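Search this manual Go

3 Planning the Purchase

3.1 Before you request a quote

This section covers the Windness two-arm bench cell, from the first request to the signed order. Complete it before floor space is assigned. Prices are set by the Kudlow sales desk and are not repeated in this manual. Revision date: 2018-04-25.

1. Write down the items the cell will handle. State the material, the largest size when laid flat, and whether the item arrives folded or bunched. Soft goods need more reach and more working time per piece than boxed goods.

2. Measure the bench. Allow 20 inches of free depth behind the rail and 6 inches in front of it for cables.

NOTE: The front allowance is often left out of the drawing. Cables hang below the rail and must not be pressed between the bench and a wall or cabinet.

3. Choose the enclosure. Wall panels and floor mats may be bought locally. Any print is acceptable if the mat lies flat. Corner posts must be ordered with the rail.

4. Decide on the arm count. For garments, order two arms on one rail. With a black garment bunched on the mat, one gripper can press into the fabric while the other is held up and clear of it. A single arm costs less but has to release the cloth before it can work on the other side.
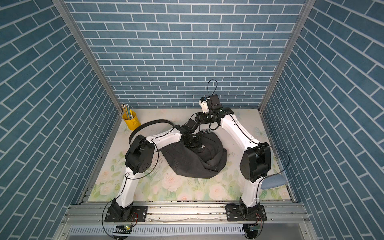

5. Fill in the budget sheet. Enter each line separately – do not combine arms and grippers, as they are replaced at different intervals.

 Arms, with base plates
 Grippers
 Rail, bolts and corner posts
 Panels and mat
 Cables, connectors and small boards
 Spare parts
 Installation and training

The base package weighs 17 pounds less than the full package. Freight is charged by weight, so enter the package name on the freight line.

CAUTION: Do not order the rail before the base plate pattern is confirmed. Fikside plates and Windness plates use different bolt spacing. A drilled rail cannot be returned.

6. Set aside a reserve for wear parts. Gripper jaws used on fabric should be checked every 2,217 cycles. Order one spare pair per arm with the first shipment.

7. Send the sheet for review. Seon-mi Han checks the layout and Volodymyr Kravets checks the electrical lines. Sheets without a bench drawing are sent back unread.

NOTE: Orders approved after the June cutoff are moved to the next budget year. Quotes do not carry over – request a new one.

3.2 Items not included

The bench, the computer and the main power strip are supplied by the buyer. Covers for exposed boards and connectors under the bases are sold separately. Order them if the front of the bench faces a walkway.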